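Can a Machine Clear Up After Snack Time Yet?
January 4, 2025

I have kept a list of household chores on the side of my fridge since October. Next to each one I write whether I think a machine could do it today without a person standing by. The dishwasher and the washing machine got their checks long ago. Almost everything that involves picking up loose things and putting them somewhere else is still blank.

The chore I want to write about this time is a small one, snacks on a bed and a green tray. 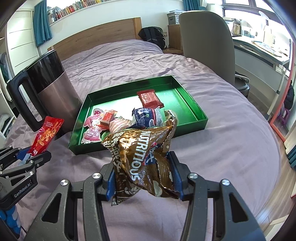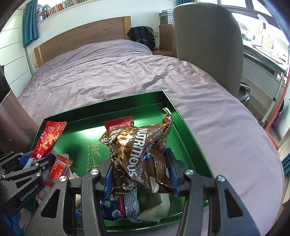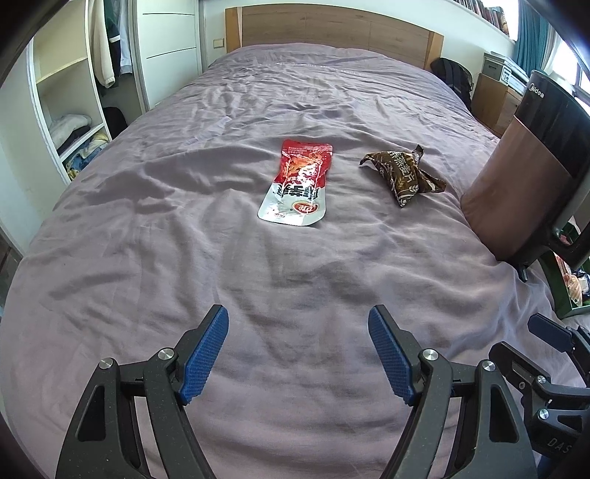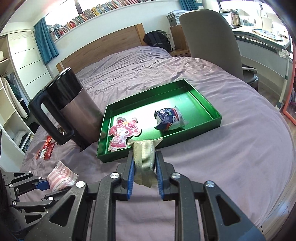 Snack packets, a purple-toned bedspread and black grippers with blue finger pads.

When I talk to people about robots at home, they usually ask about the hard-sounding jobs first. Will it cook? Will it fix the sink? I would be happy with one that could put a bag of crackers in a tray. For a person this takes a second or two and no thought at all. For a machine there is a lot going on.

Start with the packets. A snack bag does not have a fixed shape. If you squeeze it in the middle, the air moves to the ends and the whole thing bends. If you take hold of a corner, the rest hangs down and swings. The wrapping is shiny, so it looks different from every side, and a camera can lose track of where the edge is. A box of screws at work is easier than this, and so is a coffee cup.

Then there is the bed. Most of the machines I have seen up close work on a flat, hard surface that stays where it is. A duvet has folds, and it sinks when you press on it. A small candy can slide into a crease. If the fingers come down too far they pick up cloth along with the candy, and if they stop too high they close on air. I have watched my nephew do both with a toy grabber.

The last part is letting go, which gets less attention than it should. A light packet can cling to the finger pads or tip over the side of the tray as it comes free. A tray with low walls helps, because you do not have to lift things very high, but a low wall also does a poor job of stopping whatever rolls.

None of this means two fingers are a bad idea. I used to think a home robot would need a full hand with five fingers, and I have changed my mind about that. Two fingers with a soft or rough pad will hold most of what is lying around my house. I tried it myself one evening with a pair of kitchen tongs. I did socks, batteries, tea bags, mail and a phone charger. The charger was the worst because of the cord. The tea bags were fine. What I noticed was how much I was using my eyes and my other hand. I would push a thing against my left hand to turn it, then take it with the tongs. A second gripper makes sense to me after that.

My friend Marjan Shokri works at a packing shop in Ledstead, and she sees it from the other side. Her line handles pouches all day long. They have an arm with suction cups that moves 1,324 pouches in a shift, and it does well as long as the pouches come down the belt flat and facing up. When one comes in folded, a person takes it off by hand. She told me that the person at the end of the line has not gone anywhere in the years she has been there. The job has changed — less lifting, more sorting out the odd ones — but it is still a job.

I think a bedroom is all odd ones. Every packet is a different size and lies a different way, and there is a backpack against the headboard and a kettle standing on the duvet. Marjan's arm could not do anything in there. It would need somebody to lay the snacks out in a row for it first, and by then you may as well put them in the tray yourself.

So for now this one stays blank on my list. I would guess it gets a check before folding fitted sheets does and well after vacuuming, where I already gave one with a question mark (mine still gets stuck under the radiator). Price is a separate matter. I would not pay $3,425 for a machine that tidies snacks, though I might think about $972 if it also did the socks.

Next time I will go through the kitchen drawer, which I have been putting off. If you have a robot of any kind at work or at home that picks up soft things, leave a comment and tell me what it drops.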